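From: Rima Sfeir
To: fixtures list
Date: 2018-12-10
Subject: Re: Holder for the capped part, rim height and seating

Fikri Jugah wrote:

> I have the drawing of the light gray holder open next to the old
> Drandurholm one and I don't understand the rims. The old holder was
> a flat plate with two stops. The new one is raised on the long sides
> and the ends, and the part still seems to stick out of it. Is that
> the intended position or is the tray too short? Also, can it go
> straight onto the ribbed plate, or do we need the adapter from
> Irberg again? I'd like to order before the shop closes for the
> holidays.
>
> Fikri

Fikri,

The tray is the right length. The reference is the black body, and the caps are not used for location at all. We tried locating on the caps in August and gave it up. The caps are pushed on by hand and their seating varies from part to part, so any stop that touches a cap carries that variation into the position of the body. The body itself is molded in one piece and repeats well.

The smaller cap is therefore meant to extend past the rim. If you shorten the body pocket or close off that end to "catch" the cap, you will be back to the Drandurholm behavior, where the part rocked on its trim whenever a cap was seated proud.
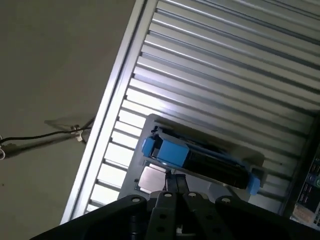

The larger cap, the one with the stepped tab, goes to the upper left in the picture. Please keep that orientation on your side as well. The part will drop into the pocket either way around if you let it, and the Bragança people ran a whole tray set reversed before anyone compared it with the sheet. The blue trim along the top edge of the body is a second check: trim up, always. Do not rely on the gloss of the black surface to tell one face from another.

On the rims: they are there to guide the part in and to stop it from sliding along the plate. They are not a clamp. The pocket is shallow on purpose so that the upper portion of the body stays clear for gripping. If you raise the rims you lose gripping height one for one, and the drawing has none to spare. Leave the rounded corner as drawn too. A square corner there collected swarf from the plate, and it was a nuisance to clean.

On mounting: no adapter. The holder goes directly on the ribbed aluminum. Set one long edge parallel to the ribs and check it with a straightedge before you tighten anything. Our plate is the 801 pattern – if yours is still the 500, send me the rib spacing and I will change the underside of the model. I would not shim it. Two of the Disberg holders were shimmed and both had crept by the next inspection.

For cleaning, a dry brush in the pocket is enough. Solvent dulls the light gray material and leaves a film under the rims.

One open point. The lead-in on the inside of the rims was finished by hand with 400 paper on the first set, and the drawing doesn't say so. I would like it either called out properly or replaced by a modeled chamfer. My preference is the chamfer, but I don't know what your shop can hold on that material. Could you ask them before you place the order, and post the answer here so it ends up in the archive with the drawing?

Rima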